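Siqueira号 進捗報告(第2回)
2023年3月20日
Stillivia ものづくり小口助成 ご担当 エルメリンダ・ベッテンコート様

こんにちは、オズヴァルド・ランジェルです。前回の報告がほとんど部品の買い物リストになってしまい、「次はもう少し何をやっているのか分かるように書いてください」とお返事をいただいたので、今回はだらだら書きます。長くなったらすみません!

まず全体の様子から。台所のカウンターで食器を取って片付けるアーム、というのが申請書に書いた内容でした。いまのところ、実機は肩と肘まで組み上がって電源が入る状態、手首から先は机の上にばらして置いてある状態、シミュレーションは毎晩回っている状態です。申請時の予定表と並べると、実機が遅れていて、シミュレーションが先に行きすぎています。予定表では3月中に実機で皿に触るはずだったんですが、これは無理です。先に謝っておきます。

作業場所は変わらず共同工房Rilportの奥の机です。冬のあいだは暖房の効きが悪くて、樹脂の造形がよく反りました。肘のカバーは三回刷り直して、三回目は机ごと段ボールで囲ってやっとまっすぐ出ました。見た目はかなり怪しかったと思います(隣で椅子を直していた人に、中で何か飼っているのかと聞かれました)。

■ 実機のほう

肩の減速機のガタは、前回の報告のあとで直しました。原因は軸受の押さえの厚みで、図面の寸法を一箇所、前の版のまま加工に出していたのが間違いでした。完全に自分のミスなので、作り直しの分は助成金ではなく自腹で払っています。会計の表にも入れていません。直してからは、腕を水平に伸ばして先端を指で揺すっても、嫌なコツコツという感触がなくなりました。これはうれしかったです。その日は意味もなく腕を上げ下げして、帰るのが遅くなりました。

モータドライバはBilltonのものを使い続けています。途中で別のものに替えようかと迷ったんですが、配線をまるごとやり直すことになるのでやめました。そのかわり、通信のケーブルを短くして、腕の中の通し方を変えました。以前は肘を深く曲げるとケーブルが引っ張られて、たまに通信が落ちていたんです。新しい通し方にしてからは、一晩つけっぱなしで動かしても落ちていません。もっとも、手首がまだついていないので、手首を回したときにどうなるかは分かりません。ここは次回の宿題です。

グリッパーは二本指の平行開閉に決めました。申請書では三本指と書いていたので、変更の連絡も兼ねます。三本だと皿の縁をつまむときに一本が余って、皿の裏に当たるんですよね。厚紙で模型を作って家の皿で試したらすぐ分かりました。申請の前にやっておけばよかったです。指の先は細長い板状にして、内側に薄いゴムを貼るつもりで、ゴムは何種類か取り寄せて順番に貼り替えています。いちばん滑らないのは、いちばん臭いやつでした。台所で使うものなので、少し悩んでいます。

非常停止ボタンは、ご指摘のあった通り、机の手前と入口側の両方につけました。工房の人たちにも場所を説明して、押してもらう練習もしました。みんな遠慮なく押すので、ソフト側の復帰処理がずいぶん鍛えられました。

■ シミュレーションのほう

手首がないあいだ、手を止めているのももったいないので、動きの作り込みはシミュレーションで進めています。台所をまるごと一つ置いて、白い天板のアイランドカウンターに皿や小さな鉢を並べて、そこでアームに仕事をさせる、というやり方です。最初は何もない白い箱の上に皿を一枚だけ置いて始めたんですが、それだとうまくいきすぎて勉強になりませんでした。まわりに物があって、壁があって、奥に別の調理台があって、という中でやると、急に下手になります。カメラから見た物の見え方が変わるせいだと思うのですが、はっきり切り分けるところまではできていません。

試行の回数は、この報告の締めまでで333回です。そのうち、こちらが決めた場所まで物を運んで離すところまでできたのが217回でした。数字だけ見るとまあまあに見えるかもしれませんが、前半の失敗はほとんど自分の設定間違いで、後半の失敗のほうが中身としては深刻です。指が物に届いているのに、閉じるのが少し早くて弾いてしまう、というのがいちばん多いです。次に多いのが、つかんだあとの腕の引き上げ方がまずくて、隣に置いてある物をかすめるやつ。皿はとくに難しいです。平たくて縁が低いので、上から行くと天板に指がぶつかり、横から行くと皿が逃げます。

皿に関しては、いまは縁に片方の指をかけて、もう片方を外側からそっと寄せていく動きを試しています。口で言うと簡単なんですけど、指を下ろす高さをほんの少し間違えるだけで台無しになるので、高さの決め方を変えました。前は天板の高さを固定の数字で持っていたのを、毎回はじめに指先の側のカメラで見て決めるようにしています。これで当たりすぎて止まることは減りました。減っただけで、まだ止まります。

カメラの位置も見直しました。腕の後ろから全体を見渡す視点と、グリッパーのすぐそばから前を見る視点を両方使っています。後ろからの視点は、何がどこにあるかが分かるかわりに、腕そのものが手前の物を隠してしまう。グリッパー側の視点は、目の前のことはよく見えるけれど、カウンター全体がどうなっているかは分からない。両方を合わせてちょうどいい、と言いたいところですが、合わせ方がまだ雑で、片方を信じすぎる癖があります。どちらをどのくらい信じるかを場面ごとに変える仕組みを、いま書きかけです。

あと、完全に趣味の話に聞こえるかもしれませんが、皿の模様には意外とこだわっています。無地の皿だけで練習させると、柄のある皿を前にしたときに縁の位置を間違えるんです。うちの食器棚は柄物ばかりなので(祖母の趣味がそのまま残っています)、花柄の皿でできないと自分の家で使えません。シミュレーションの皿も、縁に色がついていて真ん中に花の輪が入ったものを入れてあります。

画面の出力も二つ載せておきます。

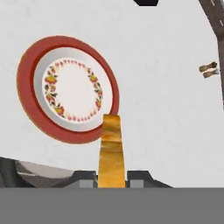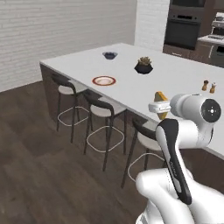

シミュレーション画面より。1枚目は花柄の皿とグリッパーの指、2枚目は黄色い物を持ったアームを後ろから見た視点。

■ お金のこと

詳しい表は別のファイルでお送りします。ここまでで大きかったのは減速機とドライバで、どちらも申請の範囲に収まりました。造形の材料費が予定より多く出ていますが、これは例の反りのせいです。そのかわり、三本指をやめたことで小さいモータが一つ浮いたので、差し引きで費目の組み替えをお願いするほどにはならないと思います。もし組み替えの届けが必要だったら教えてください、すぐ書きます。

シミュレーションのほうは家にあった計算機をそのまま使っていて、お金はかかっていません。電気代はかかっていますが、冬は部屋が暖かかったのでよしとしています。

■ 次の報告まで

手首を組みつけて、ケーブルを通して、まずは何も持たずに全部の関節を動かします。それが済んだら、割れない皿(樹脂のもの)を実機でつまむところまで行きたいです。陶器の皿は、樹脂で13枚続けて落とさずに運べたら、というルールを自分で決めました。Rilportの床はコンクリートなので、落としたら確実に割れます。

それから一つ相談です。中間の見学会で実機を見せてほしいというお話でしたが、手首がついた直後だと調整がまだ落ち着いていないと思うので、できれば少し後ろの回に回していただけると助かります。動かない腕と、動くシミュレーションの画面でもよければ、元の日程でも行けます! どちらでも構わないので、ご都合を教えてください。

机の上がいまとても散らかっているので、見学に来られるならその前に片付けます。連絡先は前と同じです。

オズヴァルド・ランジェル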